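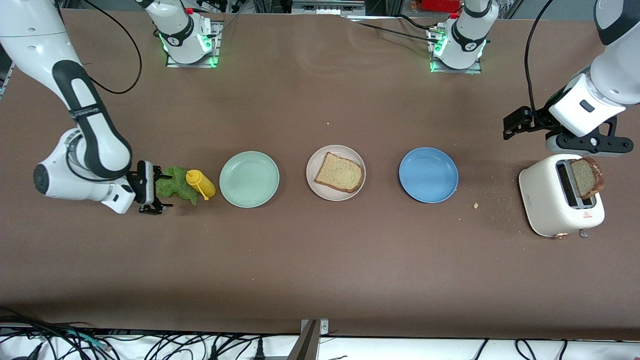 HORKDALE, May

Engineers at Jiltberg, a small robotics company in Horkdale, are making sandwiches again this month. The company is collecting examples to train a two-armed robot on kitchen tasks, and it wants 1000 complete runs of its sandwich routine before the summer break. As of this week it has 544.

Each run is done by a person steering both arms by remote control. The control software saves the arm positions and camera views from start to finish, and the learning system is later trained to produce the same kind of motion without a person at the controls.

"We picked toast because it changes on you," said Jolanta Zawadzka, who leads data collection at the company. "Every slice comes out a little different, and it drops crumbs. A plastic block is the same block every time."

The kit is kept simple: a two-slot toaster, sliced bread, lettuce, a yellow squeeze bottle of mustard and a few round plates in different colors. Operators shift the plates and the bottle between runs so the system does not learn one fixed layout. A typical run takes around 60 seconds. Runs with a dropped slice are kept and labeled, and a separate set of 115 recordings covers recoveries only, such as picking a fallen slice back up off the table.

Wojciech Pawłowska, one of the operators, said the lettuce took him the longest to learn. A leaf bends when the fingers close on it, and it rarely lands flat.
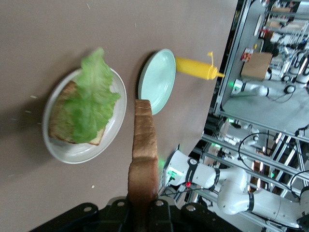 Jiltberg also records from cameras mounted close to the grippers, and Zawadzka said those views have become the most useful part of the collection. A fixed camera often loses sight of the fingers at the moment they close. The close view keeps the contact point in sight, as with a slice held upright in the jaws while the lettuce already lies over the toast on a white plate. It has its own problems, among them blur, and reviewers mark the stretches where an object is too smeared to be useful.

Review is handled by Dariusz Makowska and Zofia Wróbel, who watch the recordings and note where each step begins and ends. Makowska said the two of them disagree most often about when a slice counts as placed. They settled on the moment the fingers let go.

The company plans a first training pass on the sandwich data once collection ends. Results will be compared with an earlier model trained only on moving empty dishes.

A second routine, stacking plates after a meal, is being written now.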